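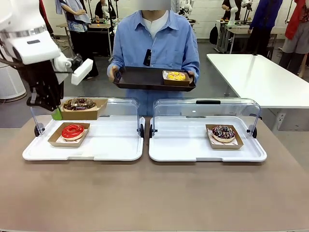 A person holds a tray with a boxed yellow-glazed donut at the Memside test floor in Atthorpe. At left, the robot's arm and gripper.

Memside has recorded 934 remote-controlled runs of a donut-serving task at its Atthorpe site, the company said in February. An operator steers the robot's arms while joint positions and video are logged for training.

Boxes are moved between covered serving stations and a hand-held tray. Runs in which a box tips are kept but labeled separately, said Auður Mogensen, who leads data collection. Operators train for five days before their runs count.

Hamisi Mussa's group will train the first control model on the set.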